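## 4. 용기의 형태와 공용 간식의 배치

### 4.1 분석 대상과 기록 절차

본 절에서는 공용 작업대 위에 놓인 사탕류의 용기를 다룬다. 앞 절에서 검토한 음료와 제과류는 대체로 개별 포장 단위가 크고 소비 시점이 휴식 시간에 집중되는 반면, 사탕은 포장 단위가 작고 작업이 진행되는 동안에도 탁자 위에 머문다. 따라서 사탕은 간식인 동시에 작업대의 면적을 점유하는 물품으로 취급되어야 하며, 그 점유의 양상은 내용물보다 용기에 의하여 규정되는 경우가 많다. Stadari 조사가 공용 간식의 여러 품목 가운데 사탕을 별도의 절로 분리한 것도 이러한 사정에 따른 것이다.

조사는 Linditz 소재의 공동 작업 공간에서 실시되었으며, 작업대 22개를 대상으로 총 63건의 배치 기록을 확보하였다. 각 기록은 작업대 상판의 재질, 용기의 종류와 개폐 상태, 용기와 인접한 개인 물품, 내용물의 포장 여부로 구성된다. 기록자는 작업대의 이용자에게 물품의 이동을 요청하지 않았고, 기록 전에 탁자를 정돈하지도 않았다. 촬영 각도 역시 통일하지 않았다. 낮은 각도의 사진은 용기의 높이와 전후 관계를 파악하는 데 유리하였고, 위에서 내려다본 사진은 용기 안의 내용물과 용기 사이의 간격을 확인하는 데 유리하였다. 두 종류의 사진이 모두 확보된 작업대에 대해서는 양자를 함께 검토하되, 촬영 순서가 기재되지 않은 경우에는 선후 관계를 추정하지 않았다.

용기의 분류는 Lucie Dufour가 작성한 초안을 토대로 하였다. 초안은 판매 용기, 나눔 그릇, 전용 용기(轉用容器), 보관 상자의 네 범주로 이루어져 있다. 판매 용기는 제품이 판매될 때의 통이나 봉지를 그대로 둔 것을 말하고, 나눔 그릇은 내용물을 옮겨 담아 여러 사람이 집을 수 있도록 한 개방형 그릇을 말한다. 전용 용기는 본래 다른 용도를 가진 물건이 사탕을 담고 있는 경우이며, 보관 상자는 간식과 그 밖의 소품이 구별 없이 들어갈 수 있는 상자를 가리킨다. 초안의 검토 과정에서 전용 용기를 나눔 그릇에 통합하자는 의견이 제시되었으나, 담긴 양과 접근성이 서로 다르다는 점을 고려하여 독립된 범주로 유지하였다.

### 4.2 판매 용기의 잔류

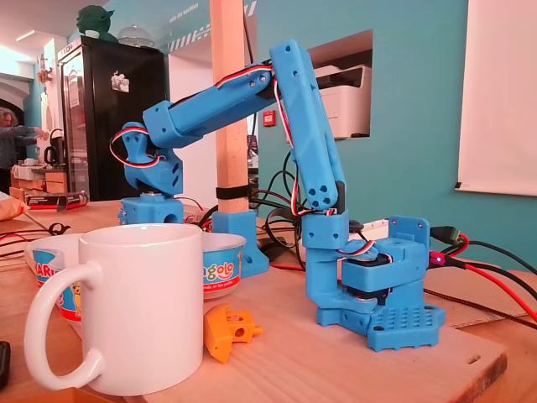 판매 용기는 내용물을 옮겨 담은 뒤에도 작업대에서 곧바로 사라지지 않는 경향이 있다. 이용자 면담에서는 남은 분량을 보관하기 위하여 통을 둔다는 응답과, 성분이나 제품명을 다른 사람에게 알리기 위하여 둔다는 응답이 함께 나타났다. 두 기능은 요구하는 위치가 서로 다르다. 보관이 목적이라면 통은 손이 덜 가는 곳에 놓여도 무방하나, 표시가 목적이라면 라벨이 드러나야 한다. 그림 3의 작업대에서는 청색과 적색 라벨이 붙은 백색 플라스틱 사탕통 두 개가 큰 백색 도자기 머그 뒤에 놓여 있다. 왼쪽 통에서는 적색 바탕의 "ARI"라는 글자 일부와 노란 곰 그림의 일부를, 오른쪽 통에서는 "ngolo"라는 글자 일부와 적색 띠에 적힌 프랑스어 문구 끝부분("et les petits !")을 확인할 수 있다. 머그가 앞을 가리고 있어 제품명 전체는 읽히지 않으나, 색과 그림만으로도 해당 용기가 사탕통임을 짐작하기에는 충분하다. 본 연구는 이와 같은 상태를 ‘부분 표시’로 기재하였다.

부분 표시는 조사 설계 단계에서 예상하지 못한 항목이다. 최초의 기록지에는 라벨의 노출 여부를 ‘보임’과 ‘보이지 않음’으로만 구분하였으나, 실제 작업대에서는 개인 물품이 라벨의 일부를 가리는 사례가 반복되었다. 특히 머그는 높이가 일정하고 불투명한 경우가 많아, 뒤에 놓인 용기의 하단이나 중앙부를 가리기 쉽다. 이에 따라 기록지는 2월에 개정되었고, 개정 이전의 기록은 사진을 다시 판독하여 보완하였다. 재판독은 두 사람이 독립적으로 수행하였으며, 판정이 갈린 기록에 대해서는 글자와 그림 가운데 어느 한쪽이라도 식별되는 경우를 부분 표시로 인정하였다.

판매 용기와 개인용 머그의 근접성도 별도의 검토를 요한다. 작업대의 관리 지침에서는 음료와 간식을 서로 다른 구역에 둘 것을 권고하고 있으나, 그러한 구획은 상판에 표시되어 있지 않다. 이용자들은 구획의 존재를 알고 있다고 응답하면서도 그 경계를 서로 다르게 설명하였다. 어떤 이용자는 탁자의 안쪽 절반을 간식 구역으로 이해하였고, 다른 이용자는 벽에 가까운 모서리만을 그렇게 이해하였다. 작업용 판을 상판 위에 덧놓은 탁자에서는 판의 가장자리가 경계로 언급되기도 하였으나, 이를 일관되게 따르는 이용자는 드물었다. 결국 음료와 간식의 거리는 규정보다 그때그때 비어 있는 면적에 좌우되는 것으로 판단된다.

### 4.3 나눔 그릇과 전용 용기

나눔 그릇의 선택에서는 투명도와 벽의 높이가 주된 기준으로 언급되었다. 투명한 그릇은 남은 양을 멀리에서도 가늠할 수 있게 하며, 벽이 낮은 그릇은 내용물을 뒤적이지 않고 집을 수 있게 한다. 반면 벽이 낮을수록 내용물이 밖으로 흘러나올 가능성이 커진다는 지적도 있었다. 비품 공급을 담당하는 Ritix 측은 원형 그릇을 기본 품목으로 제공하였으나, 이용자가 직접 가져온 그릇도 다수 사용되었다. 이 가운데 칸이 나뉘지 않았으면서도 둘레가 여러 갈래로 굴곡진 그릇은 분류상 주의가 필요하다. 굴곡부가 내용물을 느슨하게 구분하는 역할을 할 수 있으나, 그 구분이 담은 사람의 의도인지 집는 과정에서 생긴 결과인지는 배치만으로 확정할 수 없다.

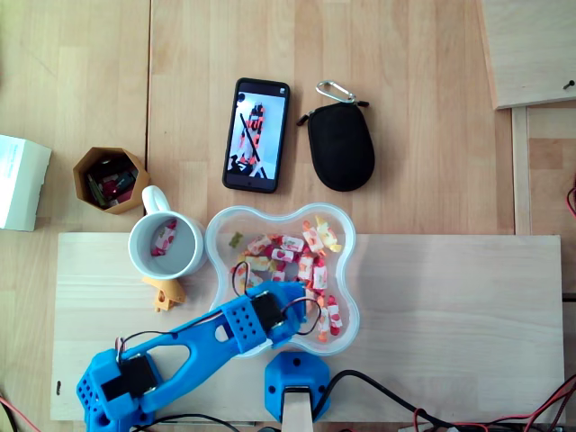

이 문제는 혼합 담기의 판정과 직접 관련된다. 본 연구에서 혼합 담기란 외관상 구별되는 둘 이상의 사탕이 한 그릇에 들어 있는 상태를 말하며, 비율은 따지지 않는다. 담은 사람을 특정할 수 있는 경우가 적었으므로, 의도에 관한 항목은 기록지에서 제외하고 면담 자료로만 다루었다. 면담에 응한 이용자 가운데 일부는 색이 다른 사탕을 그릇의 한쪽에 모아 둔다고 답하였고, 일부는 통에 남은 것을 한꺼번에 부었을 뿐이라고 답하였다.

그림 4의 그릇은 혼합 담기의 전형에 해당한다. 네 갈래로 굴곡진 투명 플라스틱 그릇에 적색과 주황색의 딸기 또는 과일 무늬가 인쇄된 흰 포장지의 사탕이 쌓여 있고, 한쪽 굴곡부 부근에는 주황색과 노란색 사탕이 섞여 있다. 반대쪽에는 작은 녹색 젤리가 놓여 있다. 포장된 사탕이 내용물의 대부분을 차지하므로 주된 품목의 판정에는 어려움이 없었으나, 나머지 품목의 포장 여부는 사진만으로 일률적으로 판정하지 않았다. 위생과 관련한 항목을 해석할 때에는 이 점에 유의하여야 한다.

같은 작업대의 백색 도자기 머그에는 적색 과일 무늬의 흰 포장지에 싸인 사탕 한 알이 들어 있다. 형식적으로 이 머그는 전용 용기에 해당한다. 다만 전용 용기라는 범주가 본래 상정한 것은 필통이나 계량컵처럼 상당량의 간식을 담아 둔 물건이었으므로, 한 알만 들어 있는 머그를 같은 범주에 포함할 것인지가 논의되었다. 나누어 주기 위하여 따로 둔 것일 수도 있고, 나중에 먹기 위하여 둔 것일 수도 있으며, 배치 기록은 어느 쪽도 뒷받침하지 않는다. 논의 끝에 담긴 양에 관한 하한을 두지 않기로 하고, 대신 ‘단일 보관’이라는 하위 표지를 부여하였다. 이 표지는 이용자의 의사를 함의하지 않으며, 용기 안에서 확인된 내용물이 한 알이라는 사실만을 나타낸다.

단일 보관 표지의 도입은 소비량 집계에도 영향을 미쳤다. 조사 기간 중 작업대에 공급된 사탕은 약 500알로 파악되었는데, 이 수치는 나눔 그릇에 채워진 양을 기준으로 한 것이다. 그릇을 떠났으나 아직 소비되지 않은 사탕, 즉 머그나 서랍에 옮겨진 사탕은 그릇만을 관찰하는 방식에서는 모두 소비된 것으로 계산된다. 따라서 그릇의 잔량에서 역산한 소비량은 상한으로 이해하는 것이 타당하며, 작업대 사이의 소비량을 비교하는 근거로는 사용하지 않았다.

### 4.4 보관 상자와 경계 사례

보관 상자는 네 범주 가운데 판정의 불확실성이 가장 큰 범주이다. 그림 4의 작업대에는 벽면이 황갈색인 육각형 골판지류 상자가 열린 채 놓여 있으며, 그 안에서 적색과 녹색 및 어두운색의 작은 물품이 보인다. 이들이 부품인지 포장된 제품인지는 확정하기 어렵다. 색상만을 근거로 할 경우 간식으로 오인될 여지가 있으므로, 본 연구에서는 상자의 형태와 개폐 상태만을 기록하고 내용물은 ‘미상’으로 처리하였다. 사진 왼쪽 가장자리의 백색 직사각형 상자 또한 윗면의 인쇄가 희미하여 동일하게 처리하였다.

내용물을 미상으로 처리한 기록은 범주별 집계에는 포함하되, 간식의 종류를 다루는 분석에서는 제외하였다. 이러한 처리는 보관 상자의 비중을 실제보다 크게 보이게 할 우려가 있다. 그러나 상자를 집계에서 모두 제외할 경우 간식과 소품이 한 탁자에서 면적을 나누어 쓰는 양상 자체가 자료에서 누락되므로, 과대 집계의 가능성을 명시하는 조건으로 포함하는 편을 택하였다.

작업대의 상판에 직접 놓인 작은 물건도 유사한 문제를 제기한다. 같은 작업대의 머그 가까이에는 불규칙한 형태의 주황빛 노란색 소형 부품이 판 위에 놓여 있는데, 그 색은 그릇에 담긴 일부 사탕의 색과 인접한 계열에 속한다. 예비 판독에서는 이와 같은 물건이 낱개 사탕으로 기재되는 오류가 있었고, 본 판독에서는 색상과 윤곽을 함께 확인하도록 지침을 수정하였다. 윤곽이 불분명한 물건은 간식에서 제외하였으며, 제외 사유를 비고란에 기재하도록 하였다.

용기 범주 사이의 이동, 즉 판매 용기에서 나눔 그릇으로, 나눔 그릇에서 개인 용기로 사탕이 옮겨지는 과정은 본 절의 자료만으로는 재구성할 수 없다. 배치 기록은 각 시점의 상태를 보여 줄 뿐이며, 동일한 작업대의 기록이라 하더라도 그 사이의 행위는 면담을 통하여 보완되어야 한다. 면담 자료에 나타난 옮겨 담기의 빈도와 담당자의 교대 방식은 제5절에서 검토한다.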